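Packed Lunch Questions, Answered (By Me, With Crumbs On My Shirt)

I get the same handful of questions every time I post about sandwiches, so I finally put them all on one page. If yours isn't on the list, send it over and I'll add it when I get a minute!

Do your sandwiches really survive until lunch?

Mine do! I make them at 6 in the morning and eat them a bit after noon. The trick is putting something fatty on both slices, all the way out to the crust. Butter, cream cheese, mayo, whatever you like. I skipped this for years and ate a lot of sad, pink, tomato-flavored bread.

Cucumber makes everything soggy. What do you do?

Salt the slices, leave them on a towel while you make coffee, then pat them down. My friend Ákos Bozsik swears by slicing them lengthwise too, and I've come around to that (don't tell him). Tomato gets the same treatment, minus the seeds. Carrot you can leave alone.

Plastic wrap, paper or a box?

I've tried all of them and I keep going back to wrap for anything with layers. It holds the filling in place, and you can see what you've got before you open it. Pull it snug, fold the ends under and press. Paper is nicer to eat from but it lets the bread dry out, and boxes are great if your sandwich happens to be exactly the size of the box. Mine never is.

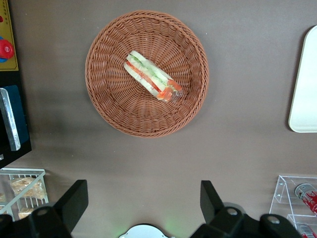
I do reuse containers for everything else, before anyone writes in! Fruit, crackers, leftover pasta, all of that goes in tubs with lids.

Why a basket?

Because I like it, mostly. A shallow woven one is easy to grab from, and when we have people over I just set the wrapped sandwiches in it and let everybody help themselves. We did a lunch for 50 at the Plallbridge garden day in February and baskets were so much easier than trays. Shake the crumbs out afterward, wipe with a barely damp cloth, and let it air dry before you put it away.

Can I make them the night before?

Yes, with 2 rules: keep them in the fridge, and leave the tomato out until morning. If you really can't face a knife before breakfast, put the tomato in its own little tub and tuck it in at lunch.

Which bread?

Plain white sandwich bread, a day old if I can get it. Fresh is too squashy to cut cleanly. Use a serrated knife and go slow.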